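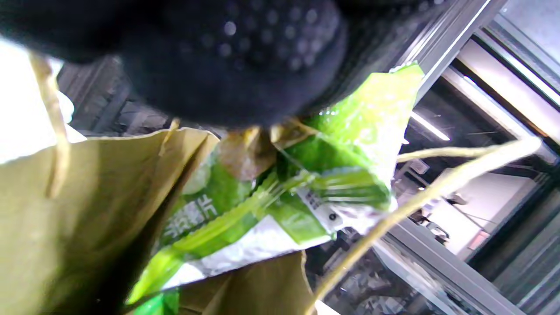
Yaryna Stasiv thinks the grain tax is wrecking the mid-game, and she wanted it talked through before we so much as looked at the agenda, so that's where these minutes begin. Her point was that by turn 32 everybody playing as Bralar has more grain than they can spend, and everybody else is starving, and no amount of clever trading gets you out of it. I said I'd write that down first and here it is, written down first.

Trilanby Strategy Club, monthly meeting, 18 May 2020, held by voice chat. Minutes by me again.

Grain tax
We went back and forth on this for most of an hour (sorry to those who dropped off). I still like the tax in principle. It makes you think twice before you plant every hex in the river valley, and in the April campaign it gave us that lovely three-way standoff over the delta. But Yaryna had her save file open and read out her totals: 1,343 grain in the Bralar storehouse, with a cap on caravans that lets you sell 100 a turn. There's no way to move that much before the winter turns. A couple of people said well, lower the tax, and a couple said raise the caravan cap, and I said could we please only change one thing at a time or we'll never know what did it.
Agreed: caravan cap doubles for the next campaign, tax stays put. Yaryna asked me to note that she voted for it but expects to be back with the same complaint in June. Noted!

The Irkavlow map
Everyone who tried it likes it. The mountain passes are tight enough that a small army matters again, and the northern start finally feels playable. The one gripe is the harbor on the east side, which can be blockaded by a single ship parked in the strait. I did this to somebody by accident and felt terrible — then I kept doing it for nine turns. Suggestions were a second harbor, a wider strait, or a house rule that a blockade needs two ships. We're going with the house rule, mainly since none of us wants to open the map editor again after what happened to the rivers last time.

Hung as a starting nation
For anyone who missed the earlier talk, Hung is the horse nation with no ports. It was pulled from the list over the winter for being too strong in the first ten turns. I argued for bringing it back with fewer riders and got a warmer hearing than I expected. The worry is that a new player who draws Hung as a neighbor just gets flattened and doesn't come back, and I can't pretend I haven't seen it happen. We'll allow it in the experienced group only and see how it goes. Riders start at four. Diplomacy penalty stays.

Turn deadlines
This one got a little heated. The play-by-email group has slipped to one turn a week and two people are bored stiff. The slow players say they're slow because the late turns are huge, all those supply routes to check, and I have some sympathy there. My own last turn took a whole evening and I still forgot to feed the garrison.
Agreed: 48 hours a turn until turn 20, then 72 hours after that. Miss a deadline and your orders carry over from the turn before. Miss two and the computer takes your nation until you ask for it back.

Scoring
Left over from last month. The proposal is 100 points for a conquest win and the same for a trade win, so the traders stop grumbling. No objections. Treaties broken will cost you points, amount to be settled on the forum. Please post your number there and keep the essays short — mine included.

Any other business
Save files from the April campaign need to be uploaded before the new one starts. I'm missing the last three turns from the southern group.
The manual still has the old siege rules on page 12. I'll fix that.
Next meeting same time next month, grain tax first on the list.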